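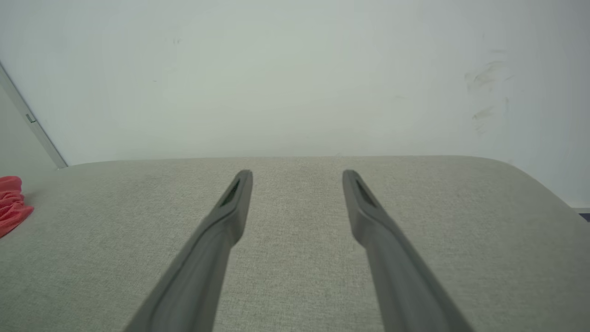 Figure 2. Wrist camera view during the cloth task, gripper open above the upholstered surface.

Proceedings > Field Reports > Home Robotics > Section 4

4. The Putthorpe open day

4.1 What visitors were shown

The open day at Putthorpe was held in July, and we attended as ordinary visitors. Grurex had set up its Sumow arm in a furnished room and advertised the program as "household tidying". In practice this meant picking up cloths from soft furniture. The demonstration was scheduled for 20 attempts, split between a morning and an afternoon session, and people were free to come and go between them.

The wrist camera feed was put up on a large monitor beside the room, and most of the audience watched that instead of the arm. We think this matters. In Figure 2 the two fingers are spread and hold nothing, the coral-red cloth lies bunched at the far left, and most of what can be seen is pale fabric and a plain wall. A viewer given only this feed has little sense of how far the arm must travel or what else is in the room. Several people near us took a pause in the motion to be the robot "thinking". The commentary did not correct them.

4.2 What was left out

Our main complaint is about scoring. The host announced a success whenever a cloth left the fabric, even if it was dropped before it reached the bin. Under the stricter rule proposed by Srivastava, where an item counts only once it has been released in the right place, several of the announced successes would be failures. We asked for the log of all 20 attempts and were told it would be shared later. It had not arrived at the time of writing.

We were also not told who chose the starting positions. A crumpled cloth on a light, even background is a friendly case – it has plenty of folds to pinch and a colour that stands out. A flat grey cloth on grey upholstery would have been a fairer test, and we did not see one tried.

None of this shows that the Sumow performs badly. It may well do better than we suspect. But an open day in this format cannot tell us, and the claims later made from it should be read with that in mind. Section 5 sets out the form we now ask hosts to fill in before we attend.

Filed under: Demonstrations and public trials

Related items
Scoring rules for cloth handling
What audiences believe about robot pauses
Section 5: A disclosure form for hosts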